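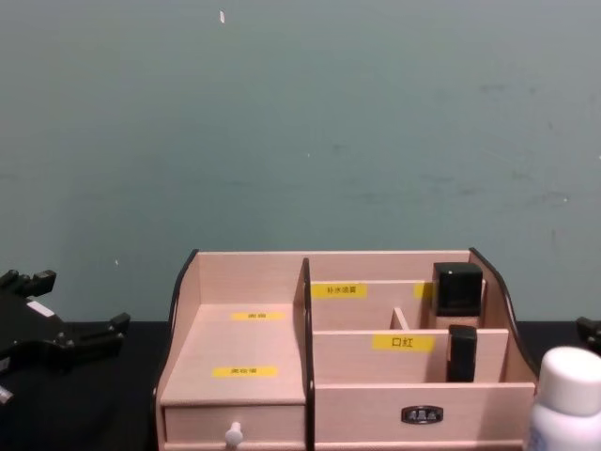 Peklow sorting kit, two-arm version

Product page, last updated Friday, October 11, 2019

What you get
Wooden desktop organiser with two drawers, one round knob, one bar-type pull. Label sheets (yellow, Chinese text). Card of target positions for the table. Test items list, you buy the items yourself, any chemist will do. Method booklet, see further down.
Grippers and arms NOT included. We get asked every week.

What it's for
Comparing ways of teaching a two-arm robot to put small things back where they belong. Lipstick goes in the cell marked 口红, hydrating spray goes behind the 补水喷雾 label. The arm has to go by the label, and the labels move between runs. That is the whole idea of the kit and the reason Farkent stopped selling the old one with the printed trays.

Why an organiser
Quentin Rolland started with open bins in May. Too easy, everything passed. An upright lipstick in a narrow cell with a partition in front of it is a different job. The hand has to come in from above, let go, and come out again without dragging the tube along. Tall bottle at the back makes it worse. Good.

Drawers are the second half. A knob wants a pinch, a bar pull wants a hook or a flat grip, and a policy that learned one will often try it on the other. Score them seperately please.

The method, short version
Full version is in the booklet, Deming Duan wrote it and it's better than this.

1. Fix the organiser to the table with the pads. Check it against the card.
2. Labels on. Use the sheet for that run, don't choose your own places.
3. Record 100 demonstrations by hand control, both arms. Mix the items up. Bad ones stay in if the item ended up in the right cell.
4. Train. Whatever you like, the kit doesn't care.
5. Run 15 trials with the labels as in training.
6. Move labels. Run another 15. No retraining in between, no "just a quick adjustment".
7. Report both scores side by side. The gap is the result.

A trial counts when the item is standing in the cell that matches its label and both grippers are clear of the wood. Leaning counts as standing if it stays put when you close the drawer. Item in the wrong cell is a fail even if it went in beautifully.

Results so far
From our bench in Uvthorpe, Kayode Babalola running it. Training across all setups came to 297 demonstrations in the end, because the last batch was stopped early when a wrist cable went. Figures by setup are in the booklet, we won't put a league table here. In words:

Labels in place: most placements fine, spray bottle better than lipstick.
Labels moved: big drop. The arms go to where the lipstick used to live. Adding a close look at the label before the reach helped, more than adding extra demonstrations did.
Drawers: knob ok, bar pull poor. We think it's the finger pads, not proven.

Blandine Besnard repeated the moved-label part at Vidal with other grippers and saw the same drop. Her notes come with the booklet.

Before you order
Trim edges on the organiser are black and curved. If your table is black too, some depth cameras lose the lower edge. Try a pale mat.
Labels are paper. They peel if you keep moving them, order a spare sheet.
Keep caps tight on anything with liquid in. Spray on the partitions lifts the labels even faster.
Wall behind should be plain. Scuffs are fine, ours has plenty. Posters are not.
English labels: not yet. You can print your own in the same size, but say so in your write-up or the numbers won't compare with anyone elses.

Fitting other grippers
Parallel two-finger types are what the cells were sized for. Anything with wide knuckles will foul on the middle partition. Measure first. Send Quentin Leclerc a drawing if unsure, he'll tell you yes or no, usually the same day.

Ordering and spares
Kit ships flat, assembly is a screwdriver and a bit of patience. Drawers arrive built. Spares: label sheets, knob, bar pull, position card, table pads. Single partitions on request.
Returns only if the pads haven't been stuck down.
Booklet is free with the kit and can be asked for on its own, just write to the Peklow desk and say which grippers you use.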